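Ranuvel storage container, light blue
Stivari shelf storage range

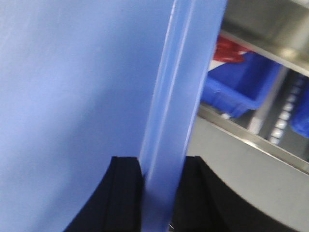 Can the container go on open metal shelving?
Any flat shelf that is deeper than the container's base will take it. Check the shelf lip first: a raised front edge reduces the usable depth.

Material: translucent plastic, matt wall, raised rib
Colour: light blue
Capacity: 40 litres
Pack size: 2
Order code: 107
Lid: sold separately

Wash by hand with mild detergent. Do not use abrasive pads on the matt surfaces. Labels should go on the flat wall, clear of the rib.

Supplied from Clevdale. Trade orders: Timo Grube, Wiegand counter.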